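Makonora puts two-arm drink stations in staff cafes, keeps counter crew on

RILLCOMBE - Makonora, which runs staff cafes in office buildings, said Friday it will add robot drink stations at its Rillcombe and Citudbridge sites in March. No counter jobs will be cut, and hourly pay will stay the same.

Each station has two arms that share one table. The arms move lidded cups from the prep side to the pickup side. People will still make the drinks, take orders and handle anything a customer wants changed.

The decision follows a trial at Rillcombe, where the morning shift serves 473 hot drinks before 10 a.m. Staff told managers that the handing over, calling out names and reaching across the counter wore them down more than the coffee making did.

"People were going home with sore shoulders," said Ánh Kiều, who manages operations for the cafes. "We asked the crew which part of the shift they would give away first, and they picked the passing of cups. So we started there."

Under the new schedule, one person per shift will be station lead. The lead starts the arms, clears the table, wipes down the grippers and stops the station if a cup is out of place. Training takes two days and is paid. Leads will earn an extra hourly rate, which Makonora will post at each site before sign-up opens.
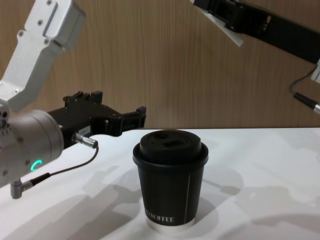 Breaks will change too. The early crew has been taking its first break after the rush, often close to 11 a.m. With the station running, two people at a time can step away from 9:15.

Citudbridge is the larger site, with 873 badge holders in the building. It will run one station for the first month and keep a regular counter open beside it. Customers who would rather be handed their drink by a person can use that line all day.

Makonora employs 202 people. Staff with questions about shifts or training should speak to their site manager.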